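July, 14 days to the summer fair

Up at 5:30 with the windows open before it got hot. I wanted the first batch of tissue paper flowers cut before the kids were awake, and I got most of the way there. Pink and orange are done. The white still needs its edges trimmed, and I may leave it plain if I run short of time.

The plan is one long garland for the front of the Geltlow tent and a shorter one for the craft table. I strung a test length last night on kitchen twine and it sagged in the middle. The twine was too stretchy. This morning I switched to the waxed cord I bought at Hrynyshyn two summers ago and never opened, and it holds much better. I tie a small knot on each side of every flower so they can't slide together. It is slow. My fingertips are sore from it.

Paper flowers take eight sheets each. I tried six to save paper and they looked thin. I tried ten and couldn't get the wire around the fold. So eight. I fold them like a fan, wire the middle, round off the ends with scissors, and then pull the layers up one at a time. The cheap tissue from Dullach tears if you pull from the tip, so I pull from near the wire.

The kids came down a bit before eight and wanted to help. I gave them the salt dough stars to paint. We baked those earlier in the week at a low heat and two of them puffed up, but the rest are flat enough to hang. The little one used up nearly all of the red. The older one did very careful stripes on three stars and then quit and went outside. I'll finish the others myself tonight, or they can stay plain.

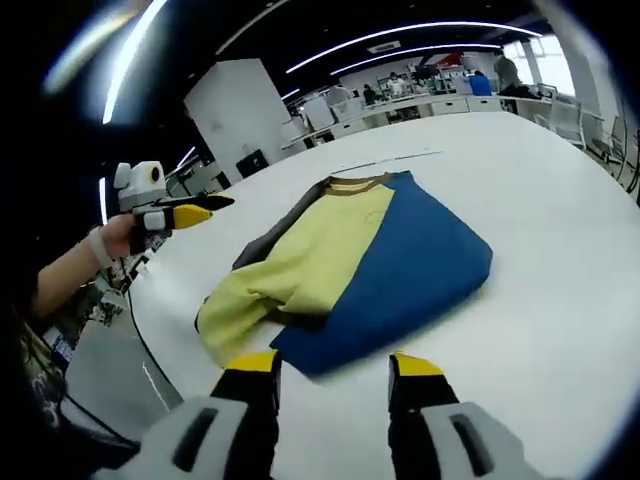 Yellow and blue shirt, folded.

After lunch I drove to Trutov for more floral wire and a hole punch. They had the wire but only in green. I bought it anyway — the paper will cover most of it. No hole punch. I'll use the old one and put up with it sticking.

Spent the hottest part of the afternoon on the bunting. I cut the triangles from the old striped sheet with pinking shears so I don't have to hem them. 16 triangles so far. The stripes don't all run the same way, which bothered me at first, and then I laid them out on the floor and liked it. I still need binding tape for the top edge. There's a roll of navy in the sewing box that might be long enough.

Supper was late. Swept up paper scraps twice and there are still more under the couch.

Tomorrow: trim the white flowers, seal the stars, measure the navy tape, return the library book on paper lanterns.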